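4.3 Hüte vereinzeln (Übungsaufgabe der Robotik-AG)

Ziel: Der Greifer nimmt den obersten Fischerhut vom Stapel und legt ihn im Zielfeld ab. Einen Hut. Der Arm Ernico sieht das gelegentlich großzügiger.

Voraussetzungen: Kapitel 3 ist erledigt, der Not-Halt liegt in Reichweite und nicht unter einer Jacke.

1. Steuerrechner einschalten, Programm Wumell starten und 30 Sekunden warten. Mehrfaches Klicken verlängert die Wartezeit.

2. Profil »Stoff weich« laden. Das Profil »Holzklotz« funktioniert auch, aber dann greift Ernico mit der Überzeugung eines Schraubstocks.

3. Hüte ineinander auf den Tisch stapeln, Krempe nach unten. Benachbarte Hüte müssen sich in der Farbe deutlich unterscheiden. Grau auf Flieder geht noch, Orange erkennt sogar die Handgelenkkamera bei Oktoberlicht.

4. Arm im Handbetrieb absenken, bis beide Finger vor dem unteren Rand der obersten Krempe stehen. Die Finger bleiben dabei fast geschlossen.
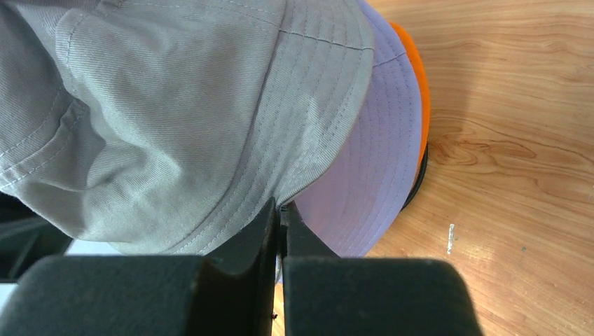 5. Greifer 8 mm öffnen und in Schritten von 3 mm vorfahren. Nur die oberste Krempe darf zwischen die Finger. Wer zwei erwischt - das kommt vor - fährt zurück und beginnt wieder bei Schritt 4.

6. Greifer schließen, langsam anheben, im Zielfeld ablegen.

Hinweis: Die Ziernähte verlaufen parallel zum Krempenrand. Die Kantenerkennung hält gern jede davon für den Rand. Schwellwert in diesem Fall auf 2.000 setzen.

Vorsicht: Bei laufendem Programm keine Hüte von Hand zurechtzupfen. Auch nicht ganz kurz.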